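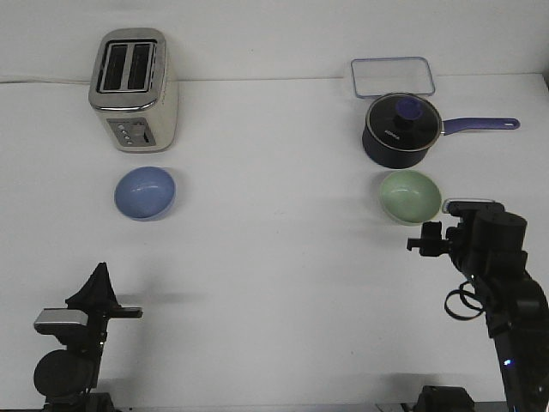
Molent bread program, notebook entry, 13th July

Purpose of the session. To repeat the light rye formula with the new Folletti flour and to determine whether the gummy layer near the base of the loaf, recorded in January, is caused by the flour or by our handling. The January entry did not separate the two.

Materials. Folletti light rye, one sack, opened this morning. White bread flour from existing stock. Krawczyk starter, refreshed the previous evening and again at opening. Salt and tap water as usual. No malt was used, although the printed formula still lists it. The printed copy in the binder should be corrected.

Dough. Total weight after mixing was 2,165 g, divided evenly between 2 tins. The dough came together more slowly than the last batch and remained tacky at the end of mixing. Additional flour was considered and not added. The bowl was scraped down twice, the second time at the request of the person shaping, who had found a dry patch against the wall of the bowl.

Bulk fermentation. Around 135 minutes in the Flanico cabinet, covered. The cabinet display and the loose thermometer on the middle shelf disagreed again, with the display reading higher. The thermometer was taken as correct. The cabinet gasket is still flattened at the lower corner and should be replaced before the next comparison. Until then, results from the bottom shelf should be treated with caution.

Shaping and proof. Tin A was shaped tightly, with a firm seam placed down. Tin B was only folded and smoothed with a wet scraper. Tin A rose evenly. Tin B rose faster at one end and was turned halfway through the proof. Both were dusted with rye flour and left unscored.

Baking. Standard rye schedule, steam at loading only. The tins were exchanged between the left and right positions once the crust had set. Both loaves released cleanly. Tin B had a small split along one long side – the same side that had risen first.

Crumb. Loaves were left on the rack under cloth and cut when fully cool. Tin A showed a close, even crumb with no gummy layer. Tin B showed a thin dense line above the base, less marked than in January. The knife came away slightly sticky from Tin B and clean from Tin A. Flavor was judged equal, mild with a moderate sourness. One taster preferred the crust of Tin B.
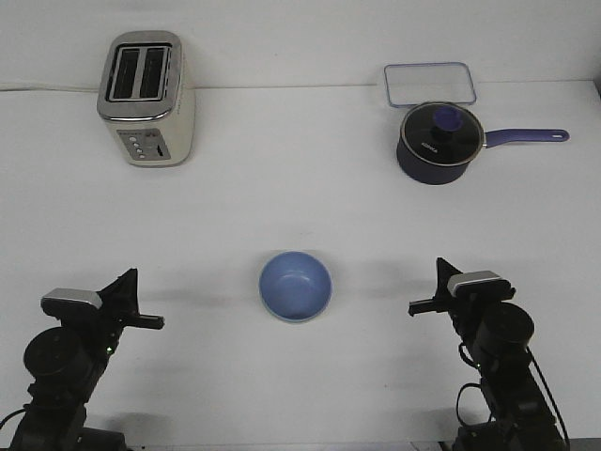 Two-slice toaster and lidded saucepan.

Discussion. The new flour does not appear to be responsible for the dense line, as both tins came from one dough. Loose shaping is the more likely cause, but shelf position was not controlled: Tin B stood nearer the damaged gasket throughout the proof. The two explanations cannot be separated on the present evidence, and the January conclusion should remain marked as provisional.

Storage. One half of each loaf has been wrapped in paper and one half in a closed bag. Labels are on the wrapping and carry the tin letter. Please do not consume these halves before they have been assessed.

Next session. Replace gasket. Repeat with both tins shaped tightly and placed on the same shelf. Order Folletti flour from the same lot if it is still available – the lot slip is taped inside the back cover of this notebook.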